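Gripper Comparison, Walk-Around Checklist
Site: Primdale, carpeted bay
Date: Sep 16, 2025
Units: Clotar pair (fitted), Lurnier pair (on the shelf, awaiting its turn)

1. E-stop reachable and tested
OK. Tested from both sides. Still louder than it needs to be.

2. Finger pads, wear and cracks
OK. Clotar says inspect at 500 cycles and replace at 1,000. The log says 4,000. Either the log is wrong or the pads are heroic. Order pads.

3. Left and right close at the same speed
FAIL. Right lags. Swapped controller channels and the lag stayed on the right, so the controller is excused and the gripper is not.

4. Mount screws torqued and marked
OK after rework. One was finger-tight. The paint mark on it was very neat.

5. Head camera view, both grippers visible at rest
OK. Exposure hunts when the arms move. Phan controller settings left at default for now -- see August sheet for what happened last time.

6. Floor clear of cables inside reach
FAIL. Loose black cable on the carpet between the grippers, with loops in it. Second thin cord off to the right. The August sheet says "cables tidied," in ink.

7. People outside the marked zone before arm power
N/A. No zone has been marked. Tape requested again.

8. Slip test, 10 lifts per gripper
Not started. Waiting on items 3 and 6.

9. Spare fuses in the drawer
OK. Also one sandwich bag of unlabeled washers -- left where found.

Result: HOLD. Recheck 3, 6 and 7 before the Lurnier pair goes on.
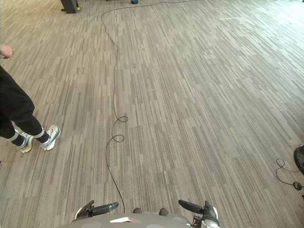 Item 6: cable on carpet, grippers at rest.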